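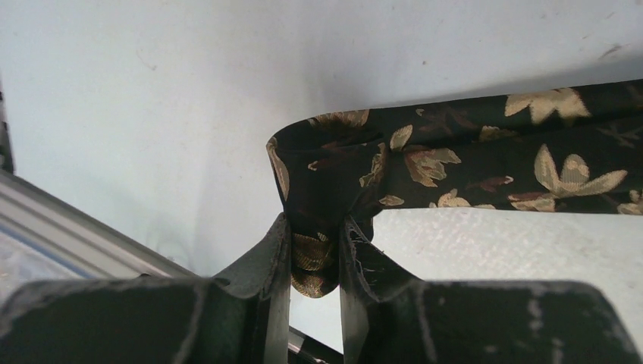
Basketry for Beginners, Unit 2
Preparing Willow: Sorting, Drying, Soaking, Mellowing
Troltville Craft School, course handout, June 2019

2.1 Terms

Rod: one season's growth, cut whole from the stool.
Butt: the thick end of the rod.
Tip: the thin end.
Brown willow: dried with the bark on.
Buff willow: boiled with the bark on, then peeled.
White willow: peeled without boiling, after the sap has started to rise.
Green willow: freshly cut, not dried.
Mellowing: the rest period between soaking and weaving, during which the water evens out through the rod.

All work in Units 2 to 5 uses brown willow. Buff is covered in Unit 6.

2.2 Cutting and sorting

Cut in the dormant season, after leaf fall and before the buds swell. At the Fekham beds this ends in early March. Cut low, close to the stool, with a slanted face so that water runs off the stump. Reject rods with side shoots, insect damage, or a kink more than a hand's width from the butt.

Sort by length the same day if possible. Stand the bundle upright in a deep barrel with the butts down and pull the longest rods first by their tips. Set these aside, then pull the next length. Tie each length separately in two places. Label with variety and year of cutting. Lengths mixed in storage have to be sorted again when dry, and dry tips snap.

2.3 Drying

Green willow shrinks as it dries. A basket woven from it will be loose within weeks – the weave rattles and the handle works free. For this reason the rods are dried fully and then wetted again before use. A dried and soaked rod swells much less than a green one, and the finished basket stays tight.

Stand the bundles under cover, off the floor, with air moving on all sides. Keep them out of direct sun, which makes the bark brittle. Do not wrap them in plastic.

Weigh one bundle from each batch at intervals and write down the result. A sample bundle from the Mohmand bed weighed 485 grams at the start of its last month in the shed and 400 grams at the end of it. When two weighings in a row agree, the bundle is dry.

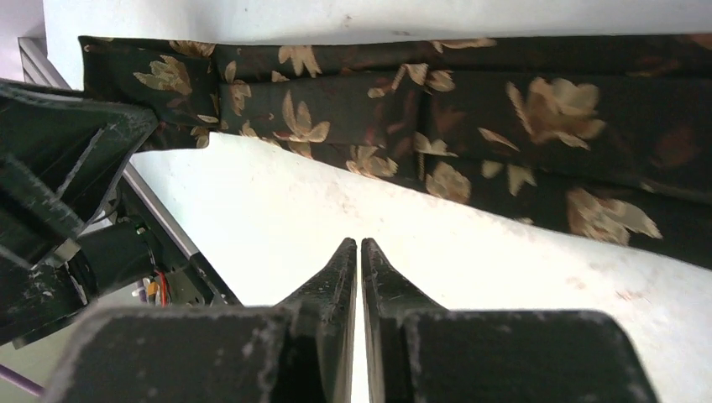 Dry rods can be stored for several years in a dark, ventilated room. Check them once a year for woodworm. Small round holes with fresh dust under them mean the bundle should be burned.

2.4 Soaking

Use cold water. The rods must be fully under the surface, so weigh them down with a plank and a stone. Any long container will serve: a trough, a bathtub, a length of capped drainpipe.

A working rule for brown willow is one day per foot of rod length, plus one day in cold weather. Thick butts and slow varieties need longer. Keep a record for each variety you use. Soaking too long turns the bark slimy, and it will slip off under the thumb.

Test before removing the bundle. Take a rod of middle thickness and bend it around your wrist near the butt. If it creaks or cracks, put it back.

2.5 Mellowing

Drain the bundle, wrap it in a damp cloth, and leave it overnight in a cool place. Rods used straight from the tank feel soft on the outside but can still split at the core.

Soak only what you can use. A round base with 12 stakes and 40 weavers is a reasonable amount for one session. Mellowed willow keeps for a few days in cool weather, less in summer – a sour smell or gray mold means it has gone over. Leftover rods can be dried and soaked once more, with some loss of color.
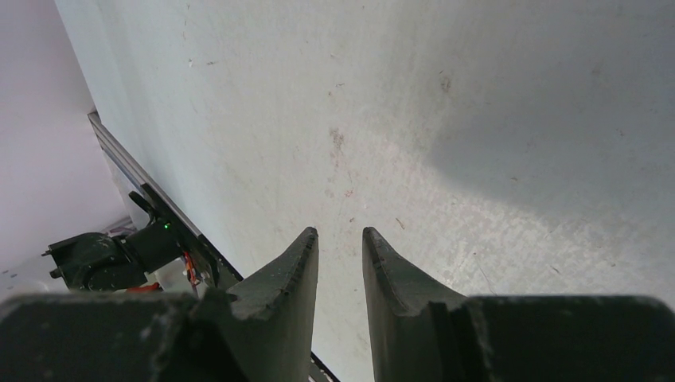
Jawad Dhanial asked whether hot water could replace the long soak. It can shorten it, but the bark color tends to bleed and the rods dry out faster in the hand. For class work, keep to cold.

2.6 Before Unit 3

Sort and tie one bundle of the Wiltalstead rods. Start the soak in time for the next session, and bring your record sheet with variety, rod length, water temperature, and days in the tank.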